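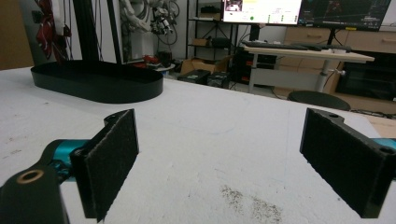

Ours does the same thing on the Kestier boiler at Emalberg, wrote the first person to reply -- the pressure drops overnight, you top it up, and by breakfast it has gone down again.

Support log, Tapsell heating help desk
By the evening desk
May
Last updated: 16:40
Reading time: 2 minutes

Thank you so much for writing in, and for being so patient with us while we went through this (I know a cold bathroom is no fun at all!). The hall radiators were fine, the back bedroom stayed stone cold, and the gauge had slipped under 1 bar again by seven in the morning.

We began with the filling loop, as a valve left open a touch can muddle everything else. Both ends were shut tight, so on we went to the radiators. Bleeding the back bedroom one gave a good long hiss and then water, and it warmed up within 40 minutes -- lovely, but the pressure still fell.

Next came the joints. Kitchen paper wrapped round each valve and left overnight is an old trick and I'm very fond of it. The landing valve, a Sanberg one, had a damp patch by morning. The nut took a quarter turn, gently, with a second spanner holding the body still.

Gauge after topping up: 1.4 bar. Gauge the next morning: 1.4 bar.

I'll leave the ticket open for 3 more nights, just in case. Do write back if it drops, even a little.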